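# Chapter 3
# Fits, Clearances, and Tolerances

Almost every made object of more than one part depends on a decision about how closely the parts should match. A drawer must be slightly narrower than the opening it runs in. A dowel must be slightly thicker than its hole if it is to hold without glue. The lid of a jar, the hinge of a gate, and the pin of a door latch all pose the same problem in different sizes. The study of this problem is called the theory of fits, and the numbers that describe it are called tolerances.

Chapter 2 dealt with measurement: how a length is read, how the reading is recorded, and how far it can be trusted. The present chapter takes up the question of what to do with that reading once a second part is involved. The treatment is limited to straight-sided parts with flat faces. Round parts, threads, and tapers are left to later chapters, although the terms defined here apply to them without change.

Readers should be comfortable with the addition and subtraction of signed decimals. No other mathematics is needed.

## 3.1 Basic terms

The *nominal size* of a part is the size by which it is named. A slot described as a "20 mm slot" has a nominal width of 20 mm, whatever its true width may be. The nominal size is a label. It is carried on the drawing, used in conversation, and printed on the storage bin.

The *actual size* is the size found by measuring one finished part. Two parts cut on the same machine from the same stock will differ in actual size, and the same part measured at two places along its length will usually differ as well. Where one number must be given for a part that varies along its length, the drawing should say whether it is the largest reading, the smallest, or a mean.

The *limits of size* are the largest and smallest actual sizes that will be accepted. The difference between the limits is the *tolerance*. If a tongue may measure anything from 19.80 mm to 19.90 mm, the limits are those two figures and the tolerance is 0.10 mm. Tolerance has no sign. It is a width, and a part either falls within it or does not.

The *deviation* of a limit is its distance from the nominal size, and it does have a sign. In the case just given, the upper deviation is −0.10 mm and the lower deviation is −0.20 mm. Both are negative, so every acceptable tongue is smaller than its name suggests. This is common practice for the inner part of a pair, and the student should not take it for an error in the drawing.

## 3.2 Clearance and interference

When an inner part is smaller than the space that receives it, the difference is called *clearance*. When it is larger, the difference is called *interference*. Both are found by the same subtraction:

> clearance = width of space − width of part

A positive result is clearance. A negative result is interference, and its size is stated without the sign.

Three classes of fit follow from this.

- **Clearance fit.** The largest acceptable part is smaller than the smallest acceptable space. Every pair drawn from the two bins will slide together.
- **Interference fit.** The smallest acceptable part is larger than the largest acceptable space. Every pair must be pressed, driven, or assembled with a change of temperature.
- **Transition fit.** The two ranges overlap. Some pairs will slide and some will bind, and it is not possible to say which without measuring.

Transition fits are often chosen for parts that must be located closely but will be taken apart from time to time. They are seldom suitable where pairs are assembled from open bins without inspection.

The least clearance in a clearance fit is sometimes called the *allowance*. Older workshop books use this word loosely and apply it to the tolerance too. In this text it has only the one meaning.

## 3.3 A worked case

The Cumine drawer runner, used as a running case throughout this part of the book, consists of a hardwood strip fixed to the drawer side and a groove cut in the cabinet wall. The nominal width of both is 12 mm. The limits are as follows.

| Part | Smallest (mm) | Largest (mm) | Tolerance (mm) |
|---|---|---|---|
| Strip | 11.60 | 11.75 | 0.15 |
| Groove | 12.00 | 12.20 | 0.20 |

The least clearance is found from the smallest groove and the largest strip: 12.00 − 11.75 = 0.25 mm. The greatest clearance is found from the largest groove and the smallest strip: 12.20 − 11.60 = 0.60 mm. Both results are positive, so the fit is a clearance fit.

The difference between the greatest and least clearance is 0.35 mm. This is also the sum of the two tolerances, 0.15 mm and 0.20 mm. The agreement is general: for any pair of mating parts, the range of clearance equals the sum of the tolerances. It gives a quick check on the arithmetic and should be applied every time.

A designer who wants a narrower range of clearance must therefore reduce one tolerance or the other. Moving the limits up or down without bringing them closer together changes the average fit but leaves the range as it was. Tharun Poduval, whose notes on the Cumine runner are the source of the figures above, first tried to cure a rattling drawer by making the strip 0.20 mm wider. The loosest drawers improved. The tightest would no longer close in May, when the strips had taken up moisture.

## 3.4 Chains of parts

Few products stop at two parts. Where several parts lie side by side in one space, their variations add. This is known as *stack-up*, and the ordered list of sizes that contribute to it is the *dimension chain*.

Suppose that a box of inner length 150 mm is to hold a row of three blocks, each 49.8 mm long with a tolerance of 0.2 mm divided equally about that figure. The largest block is 49.9 mm and the smallest 49.7 mm. Three of the largest take up 149.7 mm, and three of the smallest take up 149.1 mm. If the box itself were perfect, the free space would lie between 0.3 mm and 0.9 mm. A box that may be short by as much as 0.4 mm will sometimes refuse a full set, even though every block and the box have passed inspection.

This method is called the *worst-case* method. It assumes that all of the parts may lie at the same limit together. The chance of this falls quickly as the chain grows longer, and for long chains the worst-case method calls for tolerances so narrow that they cost more than the occasional rejected assembly. Chapter 5 describes a second method, based on the spread of actual sizes in a batch. For chains of two or three parts the worst-case method is nearly always the right choice.

Interlocking assemblies need particular care. A piece that rests across two others takes its position from both, and a small error in either may tilt it or hold it away from its seat.
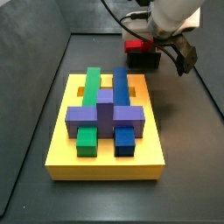
## 3.5 Choosing a tolerance

A tolerance should be as wide as the function of the part allows. This rule is simple to state and often broken. Drawings tend to collect narrow tolerances by habit – a figure is copied from an earlier job, or a general note in the title block is left unread – and each one adds to the time spent in cutting and checking.

The cost of a tolerance does not rise evenly as it narrows. In the Prastum trials, in which one shop cut the same slot to a series of limits, halving the tolerance from 0.4 mm to 0.2 mm added little to the time per part. Halving it again required a second, finishing cut. At the narrowest limits tried, some 66 percent of the time per part went to measurement and adjustment. The exact share will differ from shop to shop, but the shape of the curve is widely observed.

The following order of work is recommended.

1. State what the fit must do: slide freely, locate, or hold.
2. Set the least and greatest clearance that will do it.
3. Subtract to find the range, and divide this between the two parts. Give the larger share to the part that is harder to cut, most often the inner space.
4. Fix one limit of one part at the nominal size, and work out the rest from it.
5. Check for stack-up in any chain to which the part belongs.

Step 4 may be carried out in two ways. When the smallest space is set at the nominal size, the system is called *space-basis*. When the largest part is set at the nominal size, it is called *part-basis*. Space-basis is the more usual, as standard cutters come in nominal widths and the inner part is easier to trim. The Cumine runner in Section 3.3 is of this kind. The Kartha shelf bracket, treated in Section 3.7, is part-basis, its tongue being bought as finished bar.

## 3.6 Materials that move

The limits on a drawing hold only under stated conditions. Metals grow when heated. Many plastics do so to a greater degree, and some also take up water. Wood changes little along the grain but a good deal across it, and the change follows the moisture in the air over days or weeks.

For this reason a measured size should be recorded together with the temperature and, for wood, the moisture content. Parts brought in from a cold store should be left in the measuring room until they have reached its temperature. The time needed depends on thickness, and Table 3.4 gives values for common stock.

Where two materials meet in one fit, the clearance must be worked out at both ends of the expected range of service. The Pranwood window sash, with a timber frame and an aluminum track, is taken as the case for the next section.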